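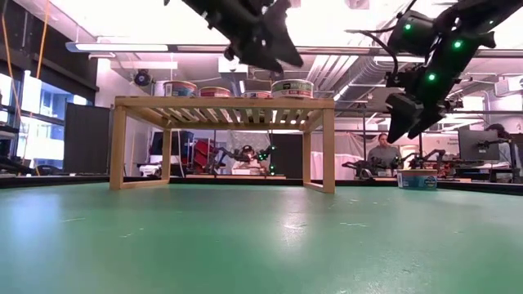

件名: Re: 双腕セルのグリッパ選定(缶のラック載せ)

投稿先: 把持・ハンドリング技術メーリングリスト
時刻: 16:40

前回の投稿に返信をいただいたので、引用のうえで回答します。条件を書き足りなかった部分も補足しました。長くなりますがご容赦ください。

> Rurkerの平行グリッパを双腕で使う件、興味深く読みました。当方でも
> 似た構成を検討していて、Flurkeckの先細フィンガーと迷っています。
> 質問は次のとおりです。
>
> ・缶の径がばらついたとき、開き幅の設定は缶ごとに変えていますか。
> ・木製のラックに置くとのことですが、天板がすのこ状だと缶の底が
> 隙間にかかって傾きませんか。
> ・コントローラはGoodallとSinovのどちらを使っていますか。周期が
> 違うと比較にならない気がします。
> ・左右の腕で指の形を変える意味はありますか。

順番に回答します。

開き幅について

缶ごとには変えていません。最大に開いた状態で缶の上まで降ろし、閉じるときに電流の上限で止めています。最初は品種ごとに開き幅の表を持たせたのですが、ラベルの重なりや縁の張り出しで実際の径が表と合わず、管理の手間のほうが大きくなりました。今は表を捨てて、電流の上限値だけを残しています。背の低い缶で閉じる高さを下げる設定は別に持っています。

困ったのは隣の缶との間隔です。平たくて幅の広いフィンガーは缶の側面には安定して当たりますが、ラックの上で缶が寄っていると、隣の缶に先に触れます。そうなると、つかむ前に列全体が横にずれます。先細のフィンガーではこの接触がかなり減りました。代わりに、缶の縁に近いところをつまむと持ち上げたときに回ります。どちらの形が上という話にはならず、缶の間隔をどこまで保証できるかで決まると考えています。

すのこ状の天板について

傾きは確かに出ます。ただ、缶の径に対して隙間が十分狭ければ、置いた後に傾いたままになることはほとんどありません。問題になるのは置く瞬間で、缶の底の縁が板の角に当たると、指の中で缶が少し滑ります。対策として、下降の最後の区間を遅くし、力の変化が出た時点で止めてから指を開くようにしました。目標の高さに達したことを開放の条件にしていたときは、ラックの脚のわずかながたつきでも失敗していました。

もう一つ、缶を取り出すときに指先が隙間に入り込むことがあります。先細のほうが入りやすいので、先細を使う場合は下降の下限を天板の面より上に取ってください。幅広のほうは、この点は気にしなくて済みました。

コントローラについて

比較の初めの段階はSinov、途中からGoodallです。ご指摘のとおり周期が違うので、両方の結果を混ぜた集計はしていません。グリッパの比較に使ったのはGoodallに替えた後の記録だけです。記録は全部で2000回分あり、そのうち両腕が同時に動いたものは別の集計にしています。

Sinovのときは、片腕が止まっている間にもう片方を動かすと、止まっているほうの手先がわずかに揺れていました。ゲインを下げれば収まりますが、今度は置くときの力の検出が遅れます。Goodallではこの揺れは気になっていません。ただし当方は腕の取り付けも同じ時期に締め直しているため、コントローラだけの効果とは言い切れません。ここは切り分けができたら改めて報告します。

左右で指の形を変えることについて

当方の用途では意味がありました。ラックの上の密な列を扱う腕と、机の上に単独で置かれた缶を扱う腕とで、求める性質が違うためです。後者は周囲に余裕があるので、先細の指でも問題ありません。

一方で、受け渡しを入れるなら左右を揃えることを勧めます。形の違う指どうしで缶を渡すと、つかむ高さの組み合わせごとに教示が必要になります。当方は受け渡しをやめて、一度机に置いてからもう一方の腕で取る手順にしました。時間は延びますが、失敗したときの復帰が単純です。

机の面について

質問にはありませんでしたが、机の天板の光沢にも注意が必要です。当方の緑の天板は窓の光をよく反射し、手首側のカメラで缶の縁を検出すると、反射の輪郭を縁として拾うことがあります。露出を固定しただけでは直らず、検出の対象をラックと缶の置き場の周囲に限ってから安定しました。細かい擦り傷も斜めの光では線として出てきます。つや消しのシートを敷く案もありますが、缶を押して寄せる動作で摩擦が変わるので、まだ試していません。

残っている作業

・フィンガー先端のゴムを硬度違いの2種類で比べる
・缶を6缶まで増やし、間隔を詰めた条件で先細と幅広を再測定する
・ケーブルのたるみが手首の回転端で引っかからないかの確認

三つ目は、腕の外側を回しているケーブルの話です。余長を少なくすると手首を大きく回したときに張り、多くすると隣の腕に近づきます。固定の位置を決めてから測定に戻る予定で、結果は10月中に投稿します。

Flurkeckの先細フィンガーを同じ条件で試した方がいれば、電流の上限値と缶の間隔を教えてください。当方の値は測定記録の14ページにまとめてあるので、必要な方には個別に送ります。

以上です。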